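Piras clear organizer box, the one with the handle

I bought this in April after my third attempt at keeping beads and jewelry findings in old mint tins. My sister swears by the Branurholm one, but it was 29 dollars and I just couldn't do it, so I went with the Piras for 7 and figured I'd be mad about it later. I'm not mad!

What I like most is being able to see everything with the lid shut. It's clear all over (the lid looks a tiny bit blue in some light, which I think is kind of pretty) and the handle folks complain about in the other reviews has been fine for me — I carry it up and down the stairs most evenings.
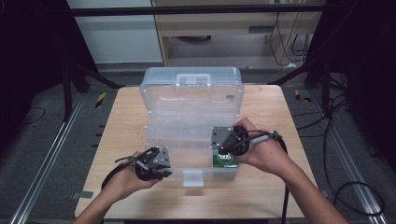
The latch is my one real gripe. It's a little clear tab on the front and it was so stiff the first week that I popped the whole thing open too fast and sent seed beads all over the kitchen. It has loosened up since. The dividers are thin, too, and I wouldn't put anything heavy like pliers in there. Business cards, buttons, earring hooks, all good.

I already ordered a second one for my embroidery floss. If you need something for screws and hardware, get the Deltano and pay the extra. Four stars, would be five with a nicer latch.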